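Die Anerkennung darf nicht am Schreibtisch enden
Ein Meinungsbeitrag von Dagmar Dvořáček

Wer als Fachkraft in ein anderes Land zieht, bringt zwei Dinge mit, die sich nicht in denselben Koffer packen lassen: das Können und den Nachweis darüber. Das Können reist mühelos. Der Nachweis dagegen muss beglaubigt, übersetzt, bewertet, einem Referenzberuf zugeordnet und schließlich von einer Stelle bestätigt werden, deren Zuständigkeit sich von Region zu Region unterscheidet. Die Debatte über Fachkräftezuwanderung befasst sich seit Jahren vor allem mit Visa, Quoten und Gehaltsschwellen. Das Anerkennungsverfahren bleibt darin eine Fußnote. Nach meiner Überzeugung entscheidet sich aber gerade dort, ob Zuwanderung gelingt.

Die Beratungsstelle Vikia, für die ich seit ihrer Gründung tätig bin, hat im vergangenen Berichtszeitraum 2358 Anfragen zur Anerkennung ausländischer Berufsabschlüsse bearbeitet. Von je 100 Ratsuchenden, die einen Antrag tatsächlich gestellt haben, erhielten 58 einen Bescheid über eine teilweise Gleichwertigkeit. Dieser Begriff klingt nach einem halben Erfolg. In der Praxis bedeutet er häufig, dass die betreffende Person in ihrem Beruf vorerst nicht oder nur als Hilfskraft arbeiten darf, bis sie die festgestellten Unterschiede ausgeglichen hat. Wie dieser Ausgleich zu erfolgen hat, steht im Bescheid oft in einem einzigen Satz.

Ein Fall aus unserer Beratung mag dies verdeutlichen. Oľga Koubek hat in ihrem Herkunftsland eine mehrjährige Ausbildung zur Industriemechanikerin abgeschlossen und danach elf Jahre in der Instandhaltung gearbeitet. Der Betrieb Losanley wollte sie einstellen, der Arbeitsvertrag lag vor. Die zuständige Stelle vermisste in den Unterlagen jedoch eine Stundentafel für das zweite Ausbildungsjahr. Die Schule, die diese Tafel hätte ausstellen können, war inzwischen mit einer anderen zusammengelegt worden, ihr Archiv lagerte bei der Kreisverwaltung und war nur auf schriftlichen Antrag zugänglich. Zwischen der ersten Nachforderung und dem Bescheid verging mehr als ein Jahr. Frau Koubek arbeitete in dieser Zeit in der Reinigung, der Betrieb vergab die Wartung nach außen.

Es wäre zu einfach, den Sachbearbeitenden die Schuld zu geben. Sie wenden Vorschriften an, die auf der Annahme beruhen, jede Ausbildung lasse sich anhand von Papieren vollständig rekonstruieren. Für Abschlüsse, die vor Kurzem in einem gut dokumentierten System erworben wurden, trifft diese Annahme zu. Für ältere Abschlüsse, für aufgelöste Schulen und für Berufe, deren Inhalte sich überwiegend im Betrieb vermitteln, trifft sie nicht zu. Das Verfahren misst dann die Qualität der Archivführung im Herkunftsland und kaum noch die Eignung der antragstellenden Person.

Hinzu kommt die Zersplitterung der Zuständigkeiten. Mein Kollege Svatopluk Štefanec hat für unseren Jahresbericht zusammengetragen, wie verschiedene Kammern und Behörden denselben Abschluss einordnen. Die Abweichungen waren erheblich. Ein Elektroniker, der in der einen Region die volle Gleichwertigkeit erhalten hätte, wäre in der Nachbarregion zu einem sechsmonatigen Anpassungslehrgang verpflichtet worden. Unter Ratsuchenden spricht sich so etwas rasch herum, mit der Folge, dass manche ihren Wohnort nach der vermuteten Großzügigkeit einer Stelle wählen. Ein Rechtsstaat sollte ein solches Verhalten nicht belohnen müssen.

Gegen eine Reform wird regelmäßig eingewandt, sie senke das Niveau. Dieser Einwand verdient eine ernsthafte Antwort. Niemand kann wollen, dass eine elektrische Anlage von einer Person abgenommen wird, die die einschlägigen Schutzmaßnahmen nicht beherrscht, und in den Gesundheitsberufen gilt dies in noch höherem Maße. Die Frage ist allein, wodurch sich Beherrschung zuverlässig feststellen lässt. Eine beglaubigte Stundentafel belegt, dass vor vielen Jahren ein Fach unterrichtet wurde. Eine Arbeitsprobe unter Aufsicht belegt, was jemand heute kann.

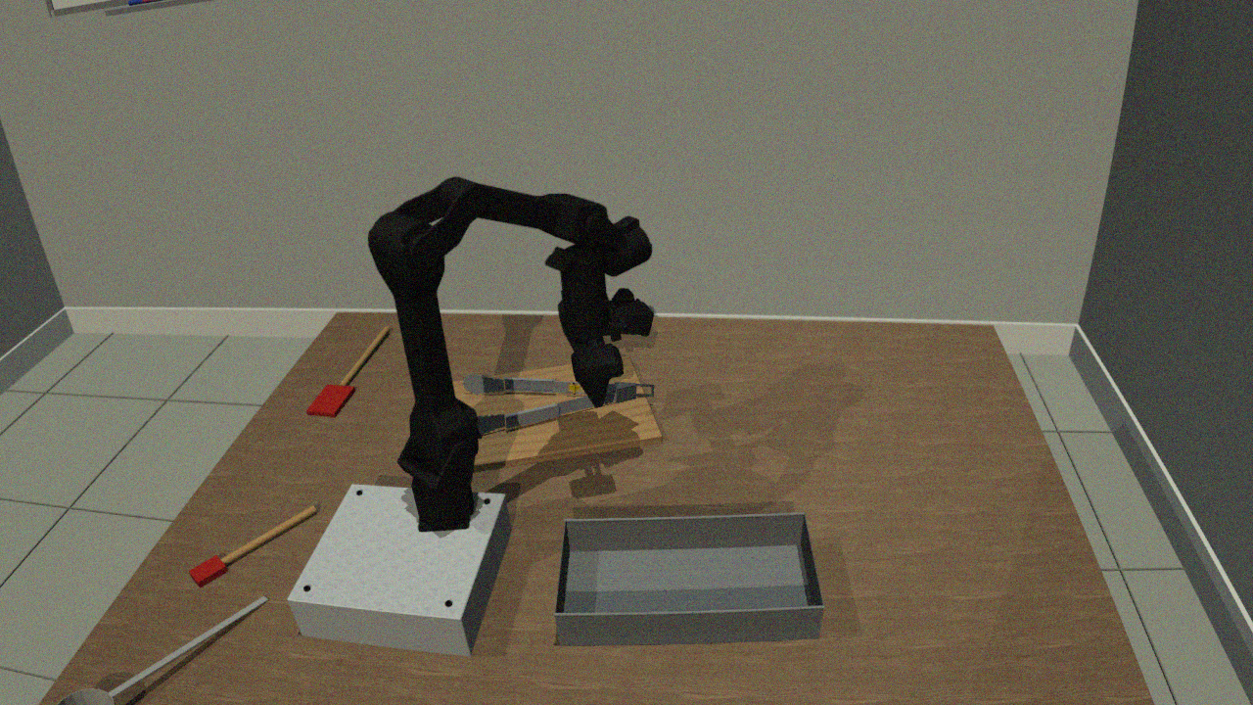
Das geltende Recht kennt dieses Instrument durchaus. Die Qualifikationsanalyse erlaubt es, fehlende Unterlagen durch Fachgespräche, Arbeitsproben oder eine Probearbeit im Betrieb zu ersetzen. Genutzt wird sie viel zu selten. Es fehlt an geschulten Prüfenden, an ausgestatteten Werkstätten und an einer verlässlichen Regelung der Kosten, die vielfach bei den Antragstellenden hängen bleiben. Danica Hrnčiar, die bei dem Bildungsträger Wistero den gewerblich-technischen Bereich leitet, beziffert die Auslastung der dortigen Prüfungsplätze auf 70 Prozent. Die übrigen Termine verfallen, obwohl die Nachfrage vorhanden wäre. Die zuständigen Stellen überweisen schlicht zu wenige Fälle.

Drei Änderungen halte ich für vordringlich. Erstens sollte die Qualifikationsanalyse von Amts wegen angeboten werden, sobald eine Nachforderung von Unterlagen länger als drei Monate unbeantwortet bleibt. Gegenwärtig muss die antragstellende Person selbst wissen, dass es diese Möglichkeit gibt, und sie ausdrücklich beantragen. Zweitens bedarf es einer gemeinsamen Datenbank der getroffenen Entscheidungen, auf die alle Stellen zugreifen und von deren Einordnung sie nur mit Begründung abweichen dürfen. Drittens müssen Bescheide über eine teilweise Gleichwertigkeit einen konkreten Weg benennen — mit Anbietern, Dauer und Kosten.

Auch die Arbeitgeber stehen in der Pflicht. Viele Betriebe beklagen die Dauer der Verfahren, unterstützen ihre künftigen Beschäftigten aber erst, wenn der Bescheid vorliegt. Bořivoj Šťastný, Personalleiter bei Montoya, hat einen anderen Weg gewählt: Sein Unternehmen übernimmt die Übersetzungskosten bereits bei Antragstellung und stellt für Anpassungsqualifizierungen eigene Ausbilder frei. Der Aufwand ist überschaubar, gemessen an den Kosten einer dauerhaft unbesetzten Stelle. Kleinere Betriebe werden dies allein nicht leisten können; für sie wären Verbundlösungen unter dem Dach der Kammern naheliegend.

Im März beraten die zuständigen Ausschüsse erneut über die Ausführungsbestimmungen. Der vorliegende Entwurf verkürzt einzelne Fristen und erlaubt die elektronische Einreichung von Zeugnissen, was zu begrüßen ist. An der Beweislast ändert er nichts. Solange eine fehlende Stundentafel schwerer wiegt als elf Jahre Berufspraxis, wird auch die kürzeste Frist vor allem dazu führen, dass Ablehnungen schneller zugestellt werden. Vikia hat dem Ausschuss eine schriftliche Stellungnahme mit Formulierungsvorschlägen übermittelt und steht für eine Anhörung zur Verfügung.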